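May, 4.30 pm, bench 2

Hose lengths again. Grey flexible stuff from Skistitz, the ribbed drum is still on backorder so using up what came in the Gastel box. Cut at 969 first go, Halyna wanted 1,000 with the ends trimmed after. Her way is better, squarer ends. Did the rest like that.

Bend set is the nuisance. Anything off the inside of the coil keeps its curve, doesn't matter how long you leave it flat. Tried 30 min under the steel rule and weights, came back nearly as bent as before. Hot water next, then hang it off the rack overnight with a clamp on the bottom end. Do NOT use the heat gun, last peice went shiny and pinched at the middle.

Fittings – 32 mm Skevar collars go on fine over a fresh cut, tight over an old one. Wipe the bore before you push. Karunaratne clips are the wrong size, boxed up to go back, slip is in the drawer.

Short bent offcuts: keep them, don't bin. Good for trying collars on. Label with tape, length and which end of the coil. I forgot on the first lot and now can't tell them apart.

To do
– hot water test, two offcuts
– ring Skistitz re drum, ask what colour they're actualy sending
– new blade for the cutter, old one is tearing the wall
– Halyna Palamarchuk to check collar fit before we cut any more

White table wiped down, one bit of hose left out on it.

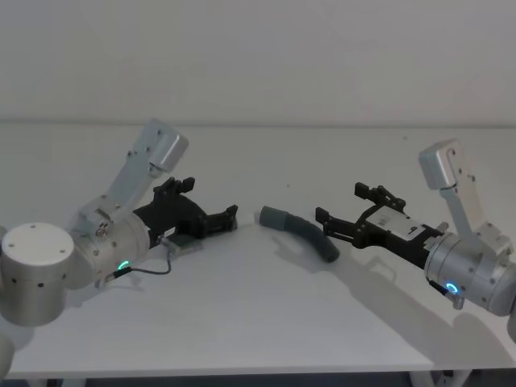 Workshop book 3, p. 32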